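Green marble-look top, pale lavender walls: keep or repaint?

tisell_65
The counter is a grey-green marble pattern with thin white veins going every which way. The walls around it are a plain lavender-grey. My sister says the walls look cold and wants cream. I want to leave them.

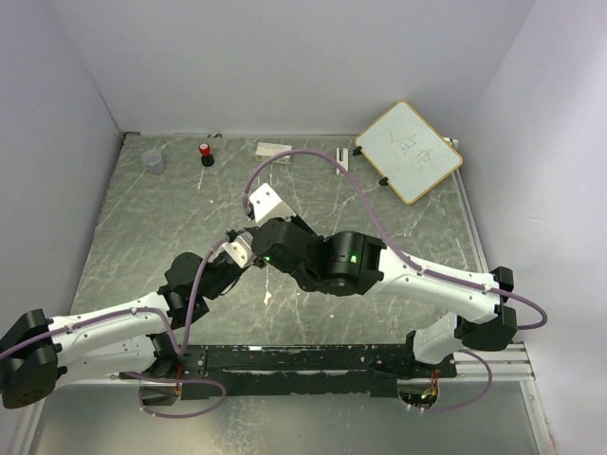

The veins run diagonally, so anything with a pattern on the wall would fight with it. I have 2 cans of the wall color left from March.

Clondurmont
Keep it. Grey-green and lavender-grey are both quiet colors.

dbenavides
I disagree. Cream would warm it up. I did mine last spring and don't regret it.

tisell_65
Cream next to green looks yellow to me.

dbenavides
Depends on the cream. Get a sample pot and look at it at night too.

Clondurmont
Still say keep it. Paint is a weekend gone.

Last updated: March

Contact Dayana Benavides | © Tavcombe Home Forum | Back to top
This site uses cookies. Accept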